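Recording Cloth Folding with Hand-Held Grippers

Judard project notes, operator guide

These steps cover recording towel and cloth folding with the hand-held gripper pair. They assume the grippers are charged and the Majali recorder is installed on your phone or laptop. If you are driving the wheeled robot by remote control, use the other guide. The folding itself is the same, but setup and limits differ.

A full set for one cloth type is 200 demonstrations. Most operators need a break well before that, so split the set into blocks and save after each one.

1. Set the surface and the cloth

Use a flat surface covered with a plain fabric that contrasts with the cloth. Pull the cover tight at the front edge, where the lower jaw tends to catch it.

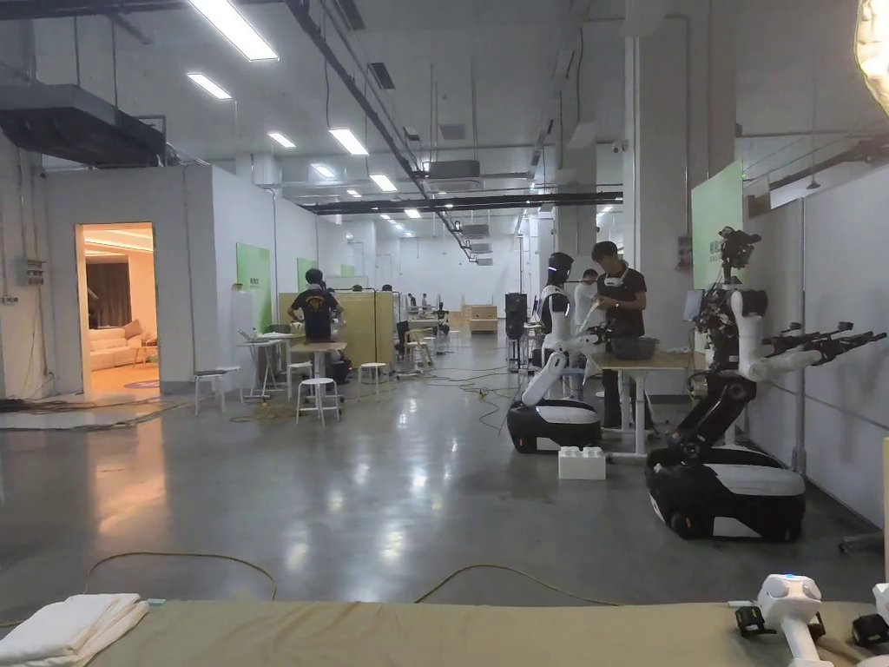
Start with towels if you have never recorded before. They are thick, they hold a crease, and a missed grasp is easy to repeat. Keep the finished ones in a squared stack at one end of the work surface, like the white towels on the left here, and leave the middle clear for the fold. Thin cloth comes later. It slides, and the first corner often moves while you reach for the second.

2. Pair the grippers

Turn on the left gripper first, then the right. Hotetti assigns sides in the order the devices connect, and a swapped pair will not show up as an error. Close each jaw once and watch the width reading for that side. If the wrong one moves, disconnect both and begin again.

Put the headset and controllers down where the cloth won't drag over them. Run the cables away from your working hand. Spare grippers can stay on the same surface as long as they are switched off. 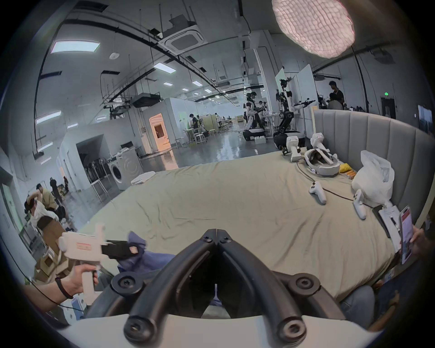 3. Record a fold

Press start and hold still for 3 seconds before reaching for the cloth. Granus uses that pause to line up the two tracks.

Take the near left corner, then the near right. Grip roughly a finger's width in from the hem. Too close to the edge and the cloth slips out when it goes tight; too far in and the fold comes out lumpy. Lift both corners together, keep the cloth stretched between the jaws, carry it to the far edge and lower it. 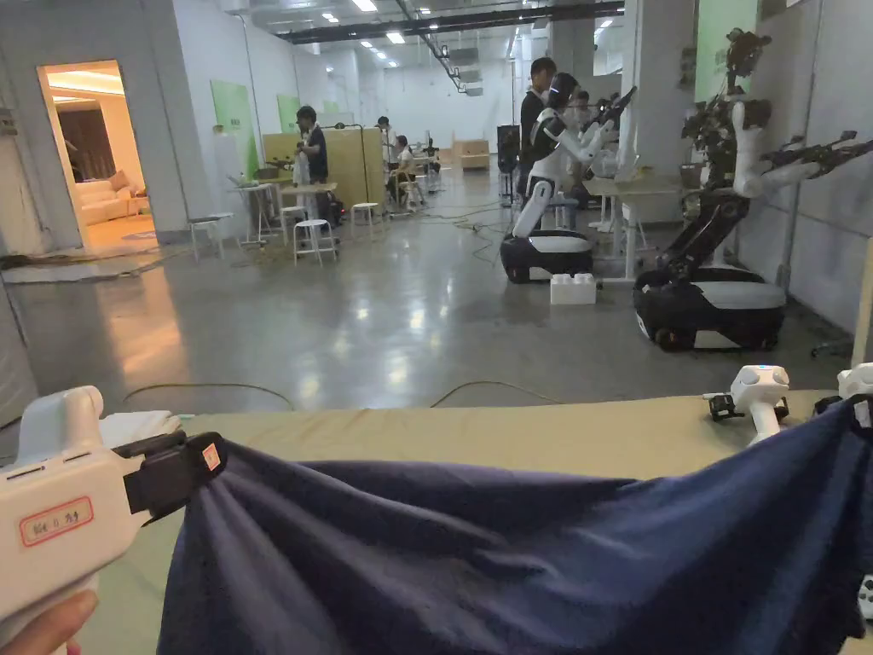
Release one side at a time, the left before the right. Back each jaw straight out before moving it sideways. If a corner drops during the lift, put the cloth down and pick it up again without stopping the recording. Mark the take "regrasp" when you save. We keep these, up to 100 per operator.

4. Check before you save

Play the take back at double speed. Delete it if the tracking jumps, if your free fingers touched the cloth, or if the file has fewer than 700 samples. Short files usually mean the start button was pressed twice.

Shake the cloth out before the next take and drop it in a new position.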